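**Jarow questions Festari's "lasts a lifetime" kitchenware claims**

*For immediate release, April*

Jarow, the household goods consumer group, has today asked Festari to publish the evidence behind the "lasts a lifetime" wording on its new range of kitchen tools, or to take the wording off the packs.

Festari launched the range in the spring with a promise printed on every sleeve. The small print on its website defines a lifetime as "the expected useful life of the product". Jarow's reading of this is that the product will last for as long as it lasts.

"We wrote to them in plain terms and asked what had been tested, for how long and by whom," said Maite Carrasco, head of complaints at Jarow. "The reply ran to 19 pages. Most of it was about the company's values. There was one paragraph on testing and it referred us to a summary that wasn't attached."

Jarow asked for the summary. It arrived four weeks later and covers two products, a ladle and a colander. The range also includes peelers, whisks, pastry brushes, spatulas and a garlic press, and the summary has nothing to say about any of them. Nor does it say how hot the washing-up water was, how many dishwasher cycles were run, or what would have counted as a failure.

The group's own interest began with its members' post. Over the past year Jarow has logged 3756 complaints about kitchen tools of all makes, covering loose handles, shed bristles, rust at the joins and non-stick coatings that came away in the pan. Jarow does not claim that Festari is worse than its rivals. Its goods are too new for the complaints log to show anything either way, and that is rather the point: a firm selling a range launched this spring cannot have watched it last a lifetime.

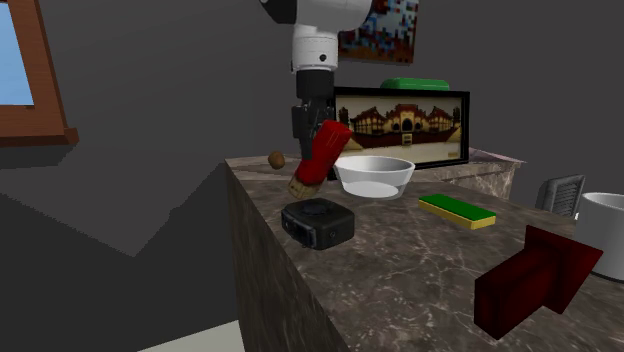

There is also the matter of the guarantee. Shoppers who see the word "lifetime" may reasonably suppose that a broken item will be replaced whenever it breaks. Festari's guarantee runs for two years, needs the original receipt, and leaves out "wear arising from regular use". Jarow would be interested to hear what else a whisk is likely to suffer from.

Festari has pointed to an endorsement from Goicoechea, which hands out a "Built to Keep" badge to household brands. Jarow asked Goicoechea how the badge is awarded. Brands fill in a form about their own goods and pay a yearly fee. No samples are sent in. Goicoechea describes this as "a trust-based model", and Jarow accepts that a good deal of trust is involved.

"I'd be very happy to be proved wrong," said Cayetano Bravo, who runs product checks for Jarow. "If the tests exist, put them up where people can read them. It would cost next to nothing and I would be the first to say well done. What I won't do is take a sticker's word for it."

Bravo added that some of the older claims in this trade deserve the same treatment. Storron-style "professional grade" labels, named after the Storon catalogue that made them popular, have no agreed meaning in home kitchenware, and Jarow has yet to find two makers who define the phrase in the same way.

Jarow is asking Festari to:

- publish its full test results for every product in the range
- print the length of the guarantee next to any use of the word "lifetime"
- stop using the Goicoechea badge in a way that suggests outside testing

Festari has said it is "listening carefully". Jarow has asked for a reply in writing and will publish it in full.

**Notes to editors**

Jarow takes no money from makers or sellers of household goods. Copies of its letters to Festari are available on request, as is the test summary. Maite Carrasco and Cayetano Bravo are both available for interview through the Jarow press desk.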